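Wivcombe Manipulation Project

The Wivcombe Manipulation Project is a student robotics project at Wivcombe College in which participants record everyday handling tasks with hand-held grippers and use the recordings to train a robot arm. It was founded by Efthymia Antoniadis, a lecturer in mechanical engineering, and is open to second-year and third-year students. Places are limited, and applicants are selected in February.

Background

The project grew out of an elective course in which students programmed an arm to stack blocks. Antoniadis proposed that the course be extended to household objects, which vary more in shape and surface than laboratory parts. Samran Onsri, then the college's workshop supervisor, arranged the first loan of equipment. The elective was discontinued when the project became a credited activity of its own.

Structure

Students work in teams of three. Each team chooses a household task, writes a short protocol for it and submits 300 recorded demonstrations by the end of the term. One member operates the grippers, one resets the objects between attempts, and one keeps the log. These roles rotate, so that every student is assessed in all of them.

Tasks are grouped into 2 levels. The first covers rigid objects of moderate size, such as cups and boxes. The second covers small, flexible or tangled objects, and includes the sorting of jewelry into and out of a box. Recording takes place in ordinary rooms, often in students' own homes – the protocol requires only a stable surface and adequate light.
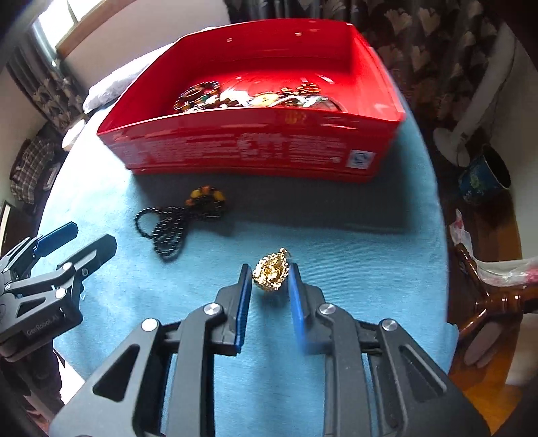 Jewelry sorting is regarded within the project as one of the harder second-level tasks. A pendant offers a firm edge to grip, while a string of beads changes shape as soon as it is lifted. Teams are therefore asked to log the two kinds of object separately. Siriporn Saithong, who coordinates the second level, revised the protocol to require that failed grasps be kept in the record and marked as such.

Assessment

Each team is marked out of 100 on the quality of its recordings, the completeness of its log and a written report. The trained arm's performance is discussed in the report but carries no marks of its own. External review of the reports is provided by Gülizar Oral.

Chuensuk Showcase

Selected teams present their work at the Chuensuk Showcase, an annual event for student robotics groups. The project's entry is chosen by its teaching staff, and teams from either level may be nominated.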